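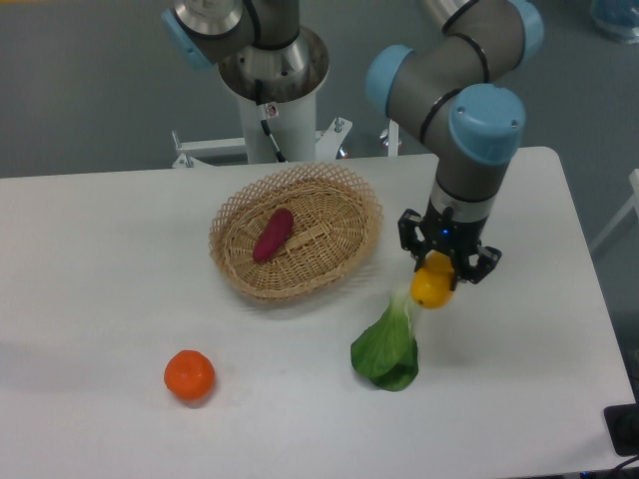
Floor space ratio is the wrong control for the Astivville rail precinct

The draft controls for the Skoludero site went on exhibition in October. They propose a maximum floor space ratio, a height limit and a parking rate, in that order of prominence. Most submissions have argued over whether the ratio is too high. My objection is that the ratio regulates very little of what residents will notice.

Floor space ratio divides gross floor area by site area. It is silent on where the floor area sits. On a deep lot with two street frontages, the same figure can produce a perimeter block with a usable courtyard or a slab that overshadows the footpath through most of winter. The draft leaves the choice to the applicant and relies on design review to catch the poor outcome. Design review is advisory in this council area. An applicant who complies with the numbers has a strong case on appeal.

The site is held by Tastex, which ran a warehouse on it until the lease on the adjoining rail land expired. The concept plan shows 300 dwellings over ground-floor retail, with a through-site link to Suwannarat Street. The link is drawn as open to the sky. In the written controls it is described only as "publicly accessible", a term that would be satisfied by a lobby with a glass door and opening hours. If council wants a laneway, the instrument should say so, fix a minimum clear width and require an easement on title before the construction certificate is issued.

Setbacks have the same weakness. The upper-level setback is given as an average. An average allows a zero setback at the corner, provided it is recovered elsewhere along the facade, and the corner is where bulk matters most. A minimum would cost the owner a small amount of floor area and remove the argument.

Parking is the one matter on which I would loosen the draft. The station entrance is a short walk from the northern boundary, and the proposed rate would require two basement levels in ground with a high water table. Basement construction of that kind is expensive, and the expense is passed to buyers whether or not they own a car. A maximum rate with no minimum would suit the location.

None of this requires a new study. The drafting changes fit on a page: a building envelope in place of the ratio, minimum setbacks by frontage, a defined easement and a revised parking table. Council staff prepared an envelope diagram for the earlier planning proposal and it could be updated for the current boundaries. It should be attached to the controls before they are adopted.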